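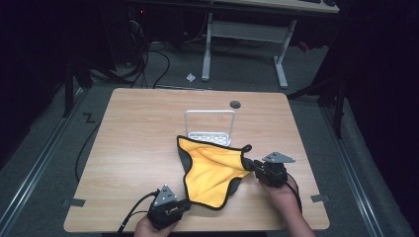

Midstead, December

Home > Forums > Teaching by Hand > Cloth and Soft Stuff

Folding demos look fine to me but the policy grabs air

I'm recording towel folds with two hand-held grippers, one in each hand, for a policy that will run on a two-arm setup later. Yellow microfiber cloth with a dark edge, wood table, nothing exotic. I've got 869 demos so far and the trained policy still closes its fingers an inch short of the corner, then carries on folding as if it had the cloth. Do I just need more? A guy at work says 3000 and my wrists are begging me to check first.
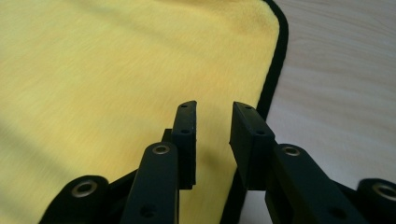 Jaws open over the towel, next to the dark edging.

Tagged: demonstrations, cloth, hand-held grippers
14 comments · Share

Manolis Kyriakidis

Please don't go to 3000 yet! I did a big batch like that on the Hivus project and all I got was a policy that missed more confidently. Play back 20 of yours at quarter speed and watch only the moment the fingers close. I bet you're rushing it. When I'm holding the gripper I can feel the cloth catch, so I start lifting while the jaws are still moving, and the policy has no idea that's what happened — it just sees close and lift smeared together. Come in low, stop, close all the way, wait a beat, then lift. It feels silly and slow for the first dozen or so and then you stop noticing.

Also check the lag between your wrist camera and the gripper width reading. Mine was off by three camera images and it looked exactly like what you describe, grabbing short every time. Ten minutes with a blinking light and you'll know.

Fotini Mavromatis

Agree on the pause. I'd add: vary where the cloth starts. I used to put mine back in the same spot out of habit (very tidy, very useless) and the policy learned the spot. Now I toss it down and take whatever I get, and every 25 takes I turn it over or swap which hand goes first. And record some misses where you back off and try again, or it'll never learn to recover. Keep those in their own folder so you can train with and without them.

Pillix

more data worked for me, idk. get a wrist brace

Was this thread helpful? Yes (31) No (2)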